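Progress report to the Foulkes Fund
Handling Skills program, Grerstead workshop
May 2024

Dear Emrys and everyone at the Fund,

I promised you a shorter report this time and I can tell already that I won't manage it, so please get yourselves a coffee first. Most of what follows is taken up with the open day, which was the big item in this part of the plan and the one you asked me to write up properly.

First, the dull but necessary part. The two-arm setup has been running since January, which is when we said it would be. The software came over from Steltov in much better shape than we had feared, and Eetu Koivisto has spent a good deal of his time making the two arms share one small work area without getting in each other's way. We chose fruit and vegetables for the handling tasks, all of it toy produce, and that turned out to be a happy choice for a day with the public. People understand at once what it means to pick up a banana. They don't need a slide about it.

We had 17 visitors in the morning group and 30 in the afternoon (the afternoon was a squeeze, and next time I would like to take bookings). Ieuan Edwards gave a short welcome, which ran long because he enjoys it so much, and then we went straight to the arms. The main task was the fruit bowl. One gripper has to take the bananas close to the stem, where the bunch is narrow enough to hold, while the second arm stays near enough to help.

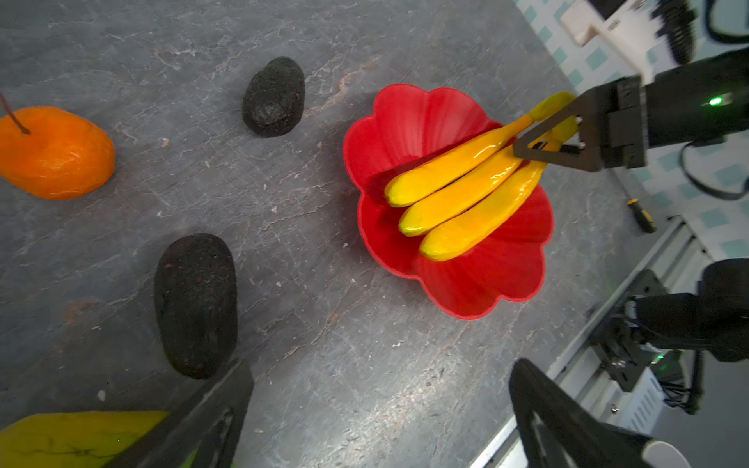

I had worried that people would find it slow. It is slow, compared with a person, and we said so at the start. But the slowness gave visitors time to ask questions, and they asked very good ones. How does it decide where to grip? Would it manage a real banana, a soft one? (We don't know yet, and that is on the list for the next stage.) One boy wanted to know whether the two arms ever argue, and Eetu took this completely seriously and talked to him at length about how each arm keeps track of the other!

The part I'm proudest of is the little market garden, with its pink awnings, picket fences and mushrooms printed on the walls. Mabli Price drew it up over the winter and Plikico did the printing. It came to 1250 dollars all told, and it's in the budget under display materials. I know there was some doubt about that line when we first put it to you, and I did share it a little myself. Having stood beside it for a whole day, I'd spend the money again. Families came right up to it, and the younger ones asked whether it was a shop.
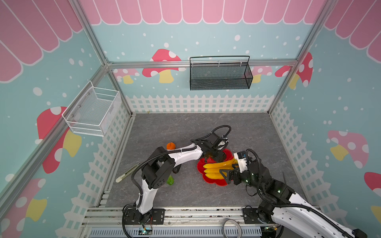 Caradog Skyrme wrote to us afterward that he had come expecting a lecture and had stayed for the whole afternoon, and that he would gladly come again if we let visitors choose which item the arms go for. He also felt the talk at the start could be cut in half, and asked for some chairs along the back for anyone who can't stand that long.

We agree with him on all of it. Ieuan has taken the point about the talk very well. Letting visitors choose is harder, as the arms do better with the items they have practiced most, but Eetu thinks a short menu of choices could be ready for the next open day.

Two things are behind schedule. The written guide for schools is only half drafted, and that is my doing. The trials with softer objects haven't started either, and I would like to talk with you about moving them into the next period. Neither change would add to the cost.

Do come and see us if you're passing through Grerstead. The arms are running most mornings and Mabli makes a very good lemon cake.

With warm thanks from all of us at the workshop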